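Ein Keller voller Äpfel und eine Küche ohne Mülleimer

Ein Gespräch über das Aufheben, das Einkochen und die Kunst, Obst in Ruhe zu lassen

Veröffentlicht am 2018-01-01

Wer die Vorratsberaterin von Gretness besucht, bekommt erst einmal etwas zu essen. Es gibt Apfelmus, lauwarm, mit einem Löffel saurer Sahne, und dazu die Anweisung, mit dem Fragen noch zu warten. »Sie können doch nicht mit leerem Magen über Lebensmittel reden«, sagt sie und schiebt mir die Schüssel hin. Ihren Namen möchte sie hier nicht lesen, das hatten wir vorher so verabredet. Sie sei in der Siedlung ohnehin nur »die mit den Gläsern«, und damit lebe sie sehr gut.

Gretness ist eine kleine Genossenschaft mit einer Gemeinschaftsküche im Erdgeschoss, einem ordentlichen Gewölbekeller und einem Garten, der mehr Arbeit macht, als er eigentlich dürfte. Seit 10 Jahren gibt sie in der Küche Kurse, im Winter über Lagerung, vom April an über alles, was frisch aus den Beeten kommt. Angefangen hat es mit einer Kiste Birnen, die ihr ein Nachbar vor die Tür gestellt hatte. »Am Abend waren sie hart wie Stein, und als ich das nächste Mal hinsah, waren sie braun. Dazwischen muss es einen Moment gegeben haben, in dem sie wunderbar waren, aber den habe ich verpasst. Das hat mich so geärgert, das glauben Sie gar nicht!«

Seither hat sie viel gelesen, noch mehr ausprobiert und nach eigener Auskunft auch eine Menge verdorben. Sie erzählt davon ohne jede Scham. Einmal habe sie Quitten neben die Kartoffeln gelegt, im Keller, in dieselbe Ecke, und sich dann gewundert, dass die Kartoffeln keimten und nach Parfüm rochen. Ein anderes Mal stand der Sauerkrauttopf unter dem Fenster in der Wintersonne, und über den Geruch im Treppenhaus spricht man in der Siedlung offenbar bis heute.

Was ist denn der häufigste Fehler, frage ich, als die Schüssel leer ist. Sie überlegt lange und schaut dabei in den Garten hinaus, wo ein paar Meisen am Futterhaus hängen. »Dass alles zusammen in eine Schale kommt«, sagt sie dann. »Eine Obstschale ist ja etwas Schönes, meine Großmutter hatte eine auf der Anrichte, und ich habe auch eine. Aber der Apfel gibt Reifegas ab, und zwar reichlich, und die anderen müssen das mitmachen, ob sie wollen oder nicht. Eine harte Mango lege ich gern daneben, der tut das gut. Ist sie weich, kommt sie weg vom Apfel und wird bald gegessen.«

Und Zitrusfrüchte? Die seien geduldig, meint sie, solange sie Luft bekämen. Eine Mandarine mit Druckstelle müsse man allerdings gleich herausnehmen, sonst wandere der Schimmel weiter, und deshalb geht sie abends einmal mit der Hand durch den Vorrat, dreht alles um und riecht daran. Ihre Familie lacht darüber. Sie findet, es sei die schönste Minute am Tag.

Beim Thema Verpackung wird sie dann richtig lebhaft. Ein Korb mit Löchern sei ihr für Obst das Liebste, egal aus welchem Material, Hauptsache, er lasse sich auswaschen. Beutel verwende sie durchaus, auch die durchsichtigen mit Verschluss, aber für Kräuter, für Angeschnittenes oder zum Einfrieren. »Einen ganzen Apfel muss ich nicht luftdicht verpacken, der hat doch schon eine Schale an«, sagt sie und lacht so herzlich, dass ich mitlachen muss.

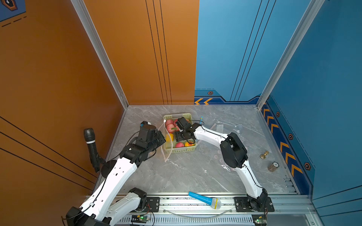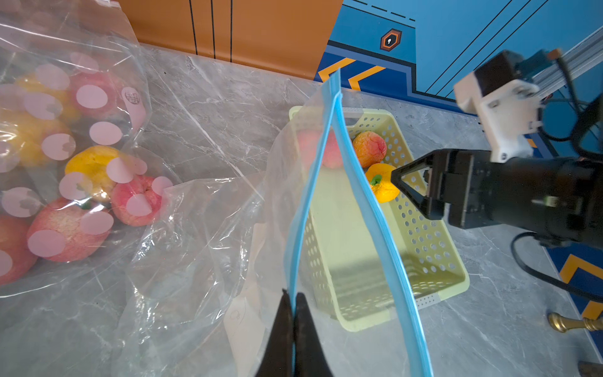 Die Beutel wäscht sie übrigens aus und hängt sie über Kochlöffel, die in einem Krug stehen. Das habe sie von ihrer Mutter, die noch jedes Butterbrotpapier glattgestrichen und in die Schublade gelegt hat. Als junge Frau sei ihr das furchtbar peinlich gewesen, besonders wenn Besuch kam. Heute ertappt sie sich dabei, dass sie Gummiringe sortiert, nach Größe, und wenn der Tag lang war, auch noch nach Farbe.

Wir gehen hinunter in den Keller. Die Treppe ist steil, das Licht ist schwach, und es riecht nach Erde und ganz zart nach Apfel. Auf den Regalen liegt die Sorte, die hier alle nur Standusgate nennen, ein rauschaliger Winterapfel, von dem zwei Bäume hinter dem Haus stehen. Frisch vom Baum sei er eine Zumutung, sauer und zäh, sagt sie, man müsse ihm Zeit lassen. Jetzt, mitten im Winter, fange er an, gut zu werden. Sie nimmt einen vom Brett, reibt ihn am Ärmel ab und gibt ihn mir. Er schmeckt nach Nuss und ein bisschen nach Wein, und ich frage, ob ich noch einen für die Rückfahrt haben darf. (Ich bekomme drei.)

Wichtig sei, dass die Äpfel einander nicht berührten und dass man den Stiel dranlasse. Und feucht müsse es sein, feuchter, als die meisten denken. In einem trockenen Heizungskeller schrumpelten sie, da helfe dann nur noch der Kochtopf. Für solche Fälle hat sie ein Rezept, das im Haus Malý heißt, nach der kleinen Kasserolle, in der es früher gemacht wurde: schrumpelige Äpfel, etwas Butter, eine Handvoll Rosinen, Deckel drauf und warten. Mehr verrät sie nicht, die Mengen habe sie sowieso nie aufgeschrieben.

Oben in der Küche setzt sie Tee auf und kommt noch einmal auf das Wegwerfen zurück. Sie mag es nicht, wenn man den Leuten ein schlechtes Gewissen macht. In ihren Kursen sitzen Eltern mit kleinen Kindern, Schichtarbeiter, Studentinnen mit einem halben Kühlschrankfach, und die hätten alle genug um die Ohren. »Ich sage immer, kauft weniger und geht lieber noch einmal los. Und wenn trotzdem etwas schlecht wird, dann ist es eben schlecht geworden. Dann kommt es auf den Kompost, und im April freut sich der Rhabarber.«

Für das Frühjahr plant sie einen neuen Kurs, er soll Suso heißen, wie der alte Kater, der bei jeder Veranstaltung auf der Fensterbank schläft. Es wird ums Trocknen gehen, um Apfelringe und Birnenschnitze und um die Frage, wie man beides vor den Motten rettet. Die Schnüre dafür hat sie schon gespannt, quer über den Herd, und ich muss mich auf dem Weg zur Tür darunter wegducken.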